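Slide 4. Why we dropped the paper sign-out sheet

Start with the retention problem. The old sheets were kept for 50 days and then shredded, so any query older than that went unanswered. Kartini's review of the Prondthorpe branch found 729 loans with no return entry. Most of the items were on the shelf.

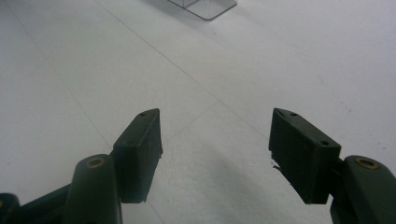 Slide 5. What the catalog record holds now

Item number, borrower number, due date, condition code. Condition code is a single digit. Code 2 means usable with marks; pause here, as people confuse it with code 3 (repair before next loan). Renewals overwrite the due date but keep the first loan date. Mention that Virstead still runs the older form until January.

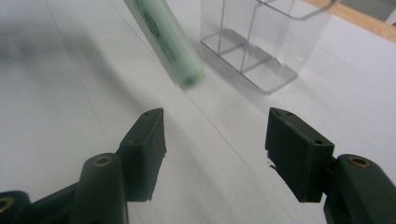 Prondthorpe Library Service / Lending Records Team

Slide 6. Match rate after the change

Read the figure from the chart: 91 percent of returns matched on first scan. The remainder are mostly relabeled items and interlibrary loans from Goditz, which use a different check digit. Ruba Salameh has the script that converts them. Do not go into the check digit formula unless asked; it is in the handout.

Questions to Man-lok Hsueh, then break until 10:45.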